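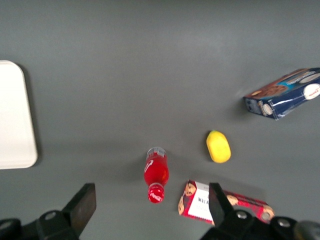 零食托盘到底怎么摆？可乐、饼干、薯片一个盘子装得下吗

版块：居家收纳 > 茶几与餐桌
浏览 3,609

豆沙不加糖（楼主）
先说需求。家里茶几上想固定放一个长方形托盘，圆角那种，边沿稍微高起来一点点，专门装零食和饮料。以前是塑料袋往桌上一扔，谁要吃谁翻，翻完了袋子就摊在那儿，我每天晚上十点多下班回来看见就头大。

现在手头要安排的就这几类：小瓶可乐、盒装饼干（有蓝盒的，还有红白包装的）、薯片。问题是它们形状完全不一样！瓶子是圆的，躺着会滚，站着又比别的都高，一碰就倒；饼干盒方方正正，占地方；薯片袋鼓得像枕头，往盘子里一搁，别的就没地方了。

我试过三种摆法，都不满意：
一，饮料放盘子里，零食放盘子外。桌上还是乱。
二，零食放盘子里，饮料放盘子外。好看一点，但是倒可乐的时候会滴到桌上，托盘等于白买。
三，全塞进去。不提了，端都端不起来。

大家家里是怎么弄的？有没有那种看起来不像超市货架的办法。

阿穗爱囤货
我家走的是你的第一种，用了两年多，没觉得乱啊。托盘存在的意义就是接水，瓶子杯子进去，干的东西全在外面，擦起来快。饼干盒自己就是个方盒子，已经够整齐了，再给它套个盘子干嘛。

小满在阳台
反对楼上，托盘要是只放饮料，那买个杯垫就行了。我觉得先把盒子拆了！饼干的外盒一扔，里面的小包装竖着排成一排，体积立刻少一半，薯片也别整袋放，倒进碗里。盘子里就一个碗、一排小饼干、一瓶可乐，特别清爽，来人也拿得出手。

豆沙不加糖（楼主）
回小满：拆盒我想过，可是拆了以后保质期就看不见了，我家那位又是不看日期闭眼吃的人（上次吃了一包我都不敢说是什么时候买的）。你们拆盒的都怎么记日子？

小满在阳台
剪下来呀，把印日期的那一小条剪下来压在小包装底下。我知道听着很麻烦，剪两次就习惯了。或者拿支油性笔在最后一包上写一下，吃到写字的那包就知道该补货了。

Sverre Rønning
我投不拆盒一票。外盒挡光也挡压，饼干拆出来放茶几上，过一个周末底下全是碎渣，盘子的圆角里还特别难掏。小孩手一伸，竖着排的那一排就跟多米诺一样倒了。盒子横着平放，开口朝自己，抽着吃，吃完压扁扔掉，干干净净。

还有可乐千万不要躺着放在盘子里。躺着的那瓶永远是被人踢桌腿晃了半天的那瓶，一拧开你就知道了。

老房东的猫
躺着放怎么了？我冰箱里全是躺着的，拿出来顺手就搁桌上，从来没喷过。开之前等一会儿就行。站着才危险，我家狗尾巴一扫，满地滚。

Sverre Rønning
冰箱里有门挡着，茶几上有什么？你家狗扫的是站着的瓶子，我家狗叼的是躺着的瓶子，各有各的苦。

豆沙不加糖（楼主）
你俩别吵哈哈哈。我折中一下，瓶子站着，靠盘子角落，两边用饼干盒夹住，这样它想倒也没地方倒。刚才拿手头的东西比划了一下，高的在角上，矮的往中间走，比之前顺眼不少！就是薯片还没着落，整袋放进去等于盖被子。

盘子颜色也想问问，浅色是不是特别容易显脏？我看中了 Allmont 的一款，有好几个颜色，浅的好看，深的估计耐造。纠结一晚上了。

阿穗爱囤货
买浅的。浅的脏了你看得见，看得见才会去擦。深色那种糊了一层可乐印子，你手摸上去黏了才发现，恶心死了。

林间便利贴
桌面是深灰的话更应该浅色盘子了，反差出来，东西放在哪儿一眼就知道。我家深灰桌配黑盘子，晚上关了大灯看投影，我把一瓶水放到了盘子边沿上，自己还觉得放得挺稳，结果可想而知。

另外薯片我有话说。薯片就不应该进盘子！它又不漏又不滚，放旁边怎么了？盘子左手边放要一块一块拿的，右手边放要一把一把抓的，手的动线都不一样。我在 Løken 那家杂货铺买过一对木夹子，封口用，薯片袋子卷两圈一夹，往盘子右边一靠，跟盘子平行，很规整。

豆沙不加糖（楼主）
盘子在中间，薯片在旁边单独待着，这个思路我之前真没想过，我一直觉得所有东西都必须进盘子才叫收好了。酸奶油洋葱味的乐事，绿袋子那个，放浅色盘子旁边颜色也蛮配的，又绿又有红黄标，当个摆设都行。

那饼干就还是放左边？红白包装那种软一点的，和硬盒的分开放还是摞起来放？我的想法是硬的在下面，软的压上面，拿的时候先拿软的，不然底下的要被压碎。

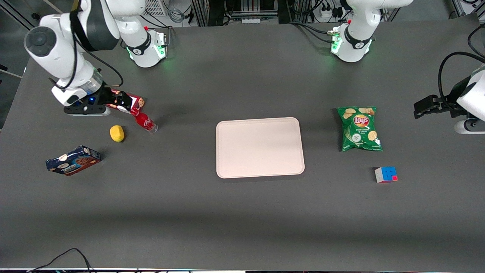
Vidar Vik
软包装的不要摞，直接斜靠在硬盒上，单手就能抽出来。摞着放，每拿一次都要把上面那包挪开再挪回来，两天以后就没人挪了，全堆在旁边，又回到你最开始塑料袋的状态。收纳这件事，凡是需要两只手的步骤最后都会被省掉。

我自己的习惯是饼干不超过两种，饮料一人一瓶，薯片一袋。多了的放柜子里，吃完再补。茶几上放那么多干什么，又不是开店。

小满在阳台
“凡是需要两只手的步骤最后都会被省掉”，抄下来贴我厨房门上了。

不过饼干两种不够吧？我家甜的咸的各要两种，少一种都有人闹。

Vidar Vik
那就轮换。这礼拜甜的是夹心，下礼拜换黄油的。种类一多，每种都开着口，哪种都吃不完，最后全是受潮的。

老房东的猫
受潮这个同意。我有阵子同时开着五包，没有一包是脆的，我妈来了咬一口问我是不是放了香料包……

豆沙不加糖（楼主）
五包同时开着，服了。

目前的方案汇总一下，大家看看还有没有要改的：
托盘放茶几中间，长边朝沙发，里面只放今天要喝的和正在吃的那盒。
可乐站着，靠角。
没开的硬盒在左边平放，软包装斜靠着它。
薯片放右边，开了就卷口夹住。
其余进柜子。

林间便利贴
长边朝沙发这条很关键，我补充一下，短边朝人的话，最里面那个角谁都够不着，放什么都会变成“永久藏品”。我在那个角里找到过一颗喜糖，婚礼都过去一年多了。

阿穗爱囤货
我还是那句话，干的不用进盘子。正在吃的那盒放盘子里，旁边可乐瓶子外面一层水珠，盒底一吸水就软了，一拿，底掉了，饼干全撒。真的发生过，在我婆婆面前。

Sverre Rønning
这一条我站阿穗。纸盒和冰饮料不能挨着，中间哪怕垫张餐巾纸也好。楼主那个“用饼干盒夹住瓶子”的办法，常温可乐可以，冰的不行。

豆沙不加糖（楼主）
啊，我喝的都是冰的……那夹瓶子改用什么？

Sverre Rønning
杯子啊。两个玻璃杯一边一个，反正也要倒出来喝的。

老房东的猫
还倒出来喝？直接对瓶吹不好吗，少洗两个杯子。

小满在阳台
对瓶吹的人家里托盘都不用买，真的，省钱。

盐津小虾米
潜水路过，弱弱问一句，你们盘子边沿高一点好还是矮一点好？我在 Udero 家居城看到矮边的，几乎就是一块板子，端着走感觉会滑下去，可是摆着又确实好看。高边的像食堂餐盘。

Vidar Vik
看你端不端。常年放着不动就买矮的，抹布一推碎渣就出去了；要从厨房端到客厅的，边起码要能挡住瓶底。

盐津小虾米
端，每天都端，还要下两级台阶。

Vidar Vik
高边，没商量。底下再铺一块防滑垫，剪成盘子内圈的形状，四个角也剪圆，不然翘起来。

豆沙不加糖（楼主）
我也记下了。浅色那个已经下单了，矮边，我不端（懒）。等到货用一阵再来顶帖。柜子里那一层怎么分我另开一帖吧，那个更乱，光饼干盒就有大有小有长有扁，立着放看不见正面，平放又得一层一层翻。

阿穗爱囤货
柜子那帖开了踢我一下，这个我有一肚子话要说，而且肯定又要跟小满吵起来。

小满在阳台
来啊，我还是那句：拆盒！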